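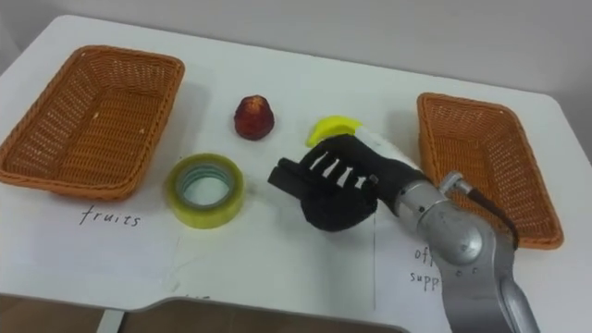 *A fruit-and-office-supplies sort on the Brouwer kit, with both baskets empty.*

**GRALPORT OPENS ORDERS FOR BROUWER, A TIDYING KIT FOR HUMANOID ROBOTS THAT HAVE ALREADY LEARNED TO WAVE**

**TROVHOLM, August** – Gralport today opened orders for Brouwer, a software and tabletop kit that teaches a two-handed humanoid robot to put things where they belong. Customers supply the robot, the table and the mess. Gralport has found that most sites have plenty of the last one.

Brouwer is aimed at labs, training centers and demonstration rooms that own a capable robot and would like it to do something on a Tuesday-morning sort of scale. Walking across a stage is impressive. Getting a roll of tape off a table and into the proper basket draws less applause, and it is the job customers keep asking us about.

Setup takes 60 minutes, including the part where everyone looks for a marker. The operator puts down two or more baskets, writes a label for each on a plain sheet of paper and lays the sheets in front of them. Brouwer reads the handwriting through the robot's own head camera, matches each loose object to a label and plans the pick. There are no printed codes to stick on anything and no special trays to buy. Lowercase is fine. Penmanship that has defeated the operator's own family may need a second try.
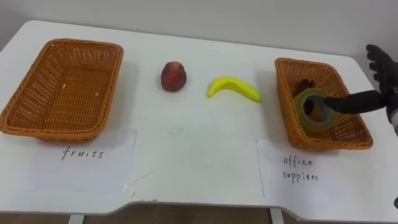
The kit's object library holds 281 everyday items at launch, from kitchen goods to desk clutter. Anything missing can be added by showing it to the robot from several sides and typing a name. Labels can be as broad as "fruits" or as narrow as the customer has patience for, and swapping one sheet of paper for another changes the job without any reprogramming.

Brouwer treats grip as a separate decision from destination. A roll of tape can be pinched, grasped around the outside or hooked through the middle, and the software chooses among these according to how the object is lying and which hand is closer. Customers who prefer one method can lock it in. We suggest letting the software have its way for a few sessions before taking sides.

**Clumness, included**

Every Brouwer license comes with Clumness, Gralport's fumble log. Clumness records each drop, nudge, missed grasp and wrong basket, then gives the session a score. A lower score is better. The name began as a typing error in an internal report and survived two attempts by the marketing department to replace it with something containing the word "insight."

Clumness scores can be sorted by object, by label or by hand, and exported as a plain spreadsheet. They can't be edited. We were asked.

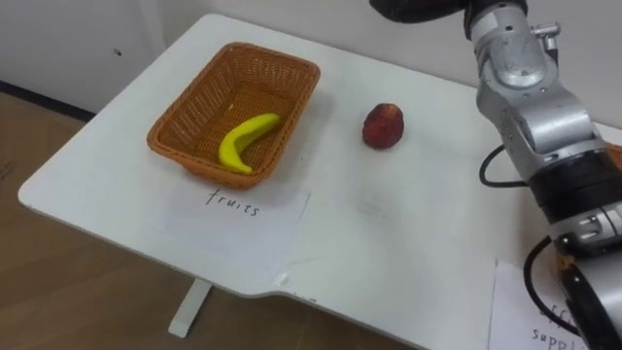 *Banana in the basket, small red fruit on the table between jobs.*

**What Brouwer does not do**

In the interest of shorter support calls, Gralport would like to list a few limits. Brouwer works on one tabletop at a time. It doesn't open containers, fold cloth or handle liquids. It will not settle whether a tomato goes with the fruits, and if two labels seem equally suitable it will pause and ask. It is slower than a person with a free afternoon, and a good deal slower than a person who simply sweeps everything into a drawer.

The kit runs with fixed-height and height-adjustable tables. The surface should be level and the robot should be able to reach the far basket without leaning on anything.

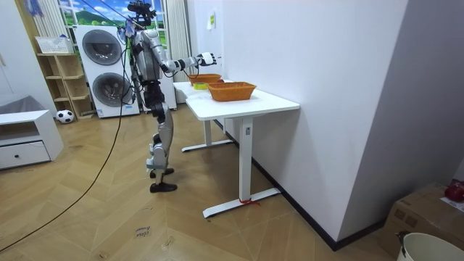

Installation can be handled on site by the customer or remotely with Gralport's support desk in Trovholm. Either way, the first session ends with a practice sort chosen by the customer and a Clumness report, which the operator may frame or quietly archive.

**Price and availability**

Brouwer is available now at $2,000 per robot per year, with Clumness and library updates included. New customers may try the full kit for 14 days before paying. Baskets, paper and markers are not included, and fruit remains the responsibility of the buyer.

**About Gralport**

Gralport makes task software for humanoid robots from its workshop in Trovholm. The company concentrates on small indoor chores, several of which its own staff have been putting off.

Press inquiries and trial requests: Gralport press desk, Trovholm

###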